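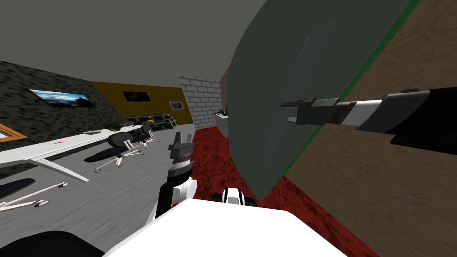 Student Members Wanted: Simulation and Control Team, Brarden Robotics Club

The Brarden Robotics Club invites applications from students who wish to join its simulation and control team for the coming project period. The team prepares the club's entry for the Omport Challenge, a student competition in which a two-armed robot must carry out a series of ordinary indoor tasks, first in simulation and then on hardware. Most of the work at this stage is done in a simulated office, with a long white desk, a green couch, a red carpet and a white brick wall at the far end, and members will spend much of their time there, learning to bring a gripper up to a large flat panel and to keep the second arm clear while they do so. Twelve places are available.

About the project

The club was founded by students of the Department of Engineering and is open to all members of the college. Its work is supervised by Dr Yetunde Jibrin, with technical support from Horacio Valdebenito in the Gourlay Laboratory. The present project began in February and has so far concentrated on reaching and contact. The next period will deal with tasks that need both arms at once, and with the question of how well a routine written for one room carries over to another in which the furniture, walls and lighting have been changed.

Each routine must complete 500 simulated trials before it may be put forward for a hardware session. Results are kept in a shared record, and every member is expected to add to it. Failed trials are recorded in the same way as successful ones.

What members will do

Members work in pairs. Each pair takes charge of one task, writes and tests the control routine, and presents its results to the rest of the team at the end of the period. Pairs may also be asked to build or alter simulated rooms, to check the work of another pair, or to help prepare the written report that goes to the competition judges.

The team meets for two hours each week at 5 p.m. in the Gourlay Laboratory. Members should expect to spend a similar amount of time on their own work between meetings. Hardware sessions are arranged separately and are always supervised.

Who may apply

Applications are welcome from students in any year and on any course. Applicants should be able to write short programs in a language of their choice and should be willing to read and correct code written by others. Some knowledge of geometry is useful, particularly the handling of rotations - those who have not met this before will be given an introduction in the opening weeks. Experience with robots is not required.

The team also has room for one or two students whose main interest is in modelling, technical writing or the design of experiments. Applicants of this kind should say so clearly in their letter, as they will be considered separately from those applying mainly as programmers.

Places are unpaid. Students on the Burasance course may, with the agreement of their tutor, count the project towards their practical work. Those who wish to do this should speak to Gizella Vida in the course office before applying.

How to apply

Please send a letter of no more than one page, stating your course and year, the reasons for your interest and any programming you have done. A short sample of your own code may be attached. It need not have anything to do with robotics, and unfinished work is acceptable provided that you explain what it was meant to do.

Letters should be addressed to Misaki Uchida, team secretary, and may be left at the Gourlay Laboratory or sent through the internal post. Applicants who are short-listed will be invited to an informal meeting with the secretary and Cristóbal Vergara, who leads the simulation work. The meeting includes a brief practical exercise at a computer, for which no preparation is needed.

Applicants who need adjustments in order to attend the meeting or to take part in the project are asked to mention this in their letter. All applicants will receive a written reply.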